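About Greswood

We're a small paving and grounds company, and we love a good walkway! 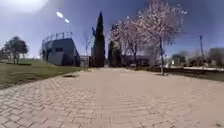
Greswood started when Heriberto Puma and Anselmo Chambi, who had laid brick together for years, decided they'd like to do it their own way. There were 2 of us then, with one borrowed truck. Today we look after public paths, plazas and the lawns beside them – laying, lifting, re-sanding and mowing.

Curved brickwork is what we enjoy most. Getting a course to bend smoothly takes patience (and a lot of kneeling), and we still set out every arc with string before the first brick goes down. Anselmo is fussy about joints. Heriberto is fussy about edges, especially where grass meets paving, and will happily talk to you about drainage for as long as you'll let him.

We take on jobs from 100 square feet up, and we've now finished 51 of them. Got a path that's sinking, or a spot where you'd like one? Call or stop by the yard – we'd be so glad to come out and take a look.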